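7.4 Finger Cable Faults and Loss of Grip

This section applies to the Viltby tabletop arm fitted with the two-part Dandau gripper. It covers fault code 16 (finger servo not responding) and any event in which the gripper opens, closes or stops without a command.

CAUTION: Do not reach into the work area while the arm is powered. A finger that has stopped on fault 16 may move again without warning when the signal returns.

7.4.1 Making the Arm Safe

1. Press the red stop button on the power supply. Do not use the software pause command for this purpose.
2. Support the forearm with one hand. The joints lose holding force when power is removed, and the arm will drop.
3. Lower the arm until the gripper rests on the table.
4. Unplug the power supply and wait until the status light on the controller is off.
5. If an object remains in the gripper, open the finger by hand using the release screw. Do not pull the object free.

7.4.2 Inspecting the Cable

The finger cable is the most frequent source of fault 16. It bends each time the wrist turns, and a cable routed with too little slack will work its connector out of the socket over time. The fault often appears first during fast moves and clears when the arm is still. 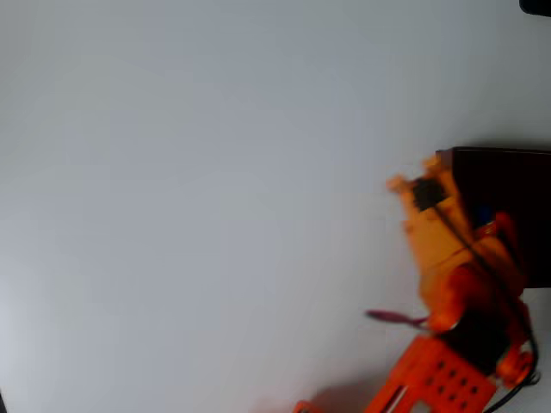

6. Check that the connector is fully seated. It should not shift when pressed lightly from the side.
7. Follow the cable by hand from the finger to the wrist. Replace it if the jacket is cracked, flattened or shiny from rubbing.
8. Turn the wrist slowly through its full range. The cable must not pull tight at either end or catch on the housing.
9. Secure the cable at the wrist with a new tie. Leave the tie loose enough for the cable to slide.

NOTE: Cables supplied before September have a shorter strain relief and must be replaced after 1000 hours of use. Later cables are rated for 2000 hours.

7.4.3 Returning to Service

10. Restore power and select Finger Test in the Brumus control panel.
11. Run the test at low speed for 300 cycles with no object in the gripper.
12. If fault 16 appears again, remove power and replace the finger servo as described in Section 8.2.
13. Record the fault, the hours of use and the part replaced in the service log.

Any event in which a person was struck or pinched must be reported to Modupe Omoregie, Product Safety, Nishad Service Office, before the arm is used again.

Section revised July 23, 2021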